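Review: Trasness, the celebrity gossip trivia game that ate our Saturday
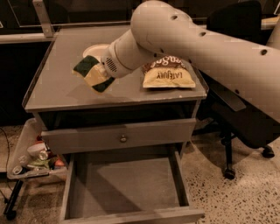
Page last changed: October, by Rhona Leckie (scoring section rewritten, one correction)

I have wanted a decent pop culture party game for years. Most of the ones I've bought were out of date before I got the shrink wrap off, or so soft on the famous that every question might have been written by their publicists. So when a box of Trasness landed on my desk I took it home the same night, and I have barely stopped making people play it.

The idea is simple. One player, the Columnist, draws a headline card and reads it out loud with a few words missing. Everybody else writes down what they think the missing words are, the silliest or most believable version they can come up with, and the Columnist mixes those in with the real one. Then you vote. If you've played any bluffing game you know how this goes, but the gossip angle makes it so much better! A fake definition of an obscure word gets a chuckle. A fake reason for two soap stars not speaking at an awards dinner gets people crying on the carpet.

What's in the box

You get a thick deck of headline cards, a smaller deck called Sources Close To, voting chips, answer pads and little pencils (sharpen them first, mine came blunt). The celebrities are all made up, with their own marriages, feuds, comebacks and perfume launches running from card to card. I was ready to be disappointed by that and I was completely wrong. By the second round Mervin Dhillon was defending the honor of a washed-up boy band singer who exists only on cardboard, and he was still at it while we were looking for our coats.

The box says up to 8 players. Four is fine, six is lovely. With the full table the reading gets long and you want a Columnist with a clear voice and no mercy for slow writers.

How it plays

We started after dinner and meant to play one game. A game runs to 30 points, and the first one flew by, so we played another, and then Colleen Carrier asked for "just the feud cards" and we did that too. Colleen doesn't follow celebrity news at all. She won twice! Her bluffs are so plain that they always look real. Everyone else was writing about yachts and secret twins, and she'd put down "a parking dispute" and collect all the chips.

The Sources Close To cards are my favorite part. You play one before the vote to change how the answers are read. One makes the Columnist read everything as a tearful apology on a morning show. Another turns it into a denial from a very expensive lawyer. Harvey Sutherland did the lawyer for an answer about a stolen wig, and I had to leave the room for a minute.

There's a comeback rule too, which lets whoever is in last place double their points for one round if they announce it like a farewell tour. It keeps the back of the table interested. Carter Lapointe thinks it's too generous and has told me so in three separate text messages, one of them quite late, but Carter was in the lead when it got used against him, so make of that what you will.

Scoring (rewritten)

When this review first went up I said you score a point for fooling the Columnist. You don't, the Columnist doesn't vote. You score one for each player who picks your bluff, two for spotting the real headline, and the Columnist scores three if everyone misses. The rule sheet puts this in a sidebar under a drawing of a poodle and I read straight past it. Thank you to the readers who wrote in. We've played it properly since and it's a better game, a bit tighter, and being Columnist feels worth something.

A few gripes

The pads are thin and you can read last round's answer pressed into the next sheet if the person before you leans hard. Chips slide around on a glass table. And a handful of cards lean on the same joke about a baby with a ridiculous name, which was funny the first time and less so by the fifth. I'd have swapped those for more award show disasters, which are the best cards in the deck by miles.

I'd also keep it for grown-ups and older teens. There's nothing filthy in there, but the divorces pile up, and a younger kid won't get why a "statement from both families" is funny.

How it compares

Drekex is the one people will ask about. It's quicker and the cards are prettier, but it's a straight quiz, so the person who reads the most gossip wins every time (in our house that's me, and even I got bored). I still pull it out when there are only two of us. The Hiebert is a nicer object altogether, with a cloth board and heavy pieces, and I've never once got through the rules with guests in the room. Trasness you can explain while somebody is pouring drinks.

The makers are putting out a small add-on called Flanbridge, set in a seaside town full of retired TV stars. I've only seen the sample cards that came tucked in the lid. One involves a mayor, a former weatherman and a hot tub, and I've already told everyone I know about it.

My score

98 out of 100. Two points off for the pads. If you hate reading aloud, or your friends do, knock that down to 80 and borrow a copy before you buy. Otherwise get it for the next birthday, invite somebody loud and somebody quiet, and seat them at opposite ends.

Coming next on the reviews page: Colleen has agreed to try the Hiebert with me again, rule book and all.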